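## 8. Setting up a job search profile

A profile tells Brernemar which openings to collect and which to drop. Each account can hold 7 profiles. Only one can be set as the default.

Before you start, have your résumé ready as a PDF or plain text file. Résumés exported from Flitden can be used without conversion.

1. Sign in and select **Profiles > New**.
2. Enter a profile name. Employers do not see this name.
3. Under **Job titles**, type each title on its own line. Use the wording found in current postings. Internal titles from a past employer often return no matches.
4. Under **Location**, enter a ZIP code and a travel limit, or select **Remote only**.
5. Set the lowest pay you will accept. Choose **Hourly** or **Yearly** before you type the amount. Changing the unit later clears the field.
6. Select **Attach résumé** and choose the file.
7. Select **Save and run**.

The first run searches postings from the past 90 days. Later runs collect only new postings.

> **Note:** If the first run returns error 1626, the résumé file is locked or has a password. Remove the password, attach the file again, and repeat step 7.

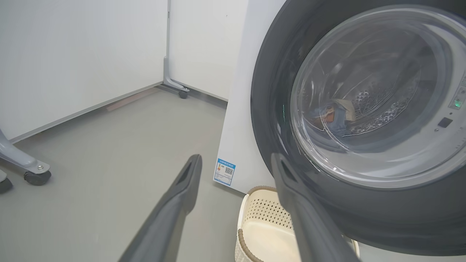
Results are sorted by match score. To change the order, open the **Sort** menu and select **Date posted** or **Employer**. The new order applies to the open profile only.

### 8.1 Blocking your current employer

1. Open the profile and select **Privacy**.
2. Enter the employer's full legal name, then any trade names.
3. Select **Block** and check that each name is listed.

> **Caution:** Blocking does not extend to outside recruiters working for that employer. To hide the résumé from recruiters, turn off **Visible in search**.

### 8.2 Importing saved jobs

Saved jobs from Bang or Gretel can be imported as a CSV file. Select **Tools > Import**, choose the file, and match the column names when prompted. Duplicate postings are merged, and notes from both entries are kept. Closed postings are moved to **Archive**.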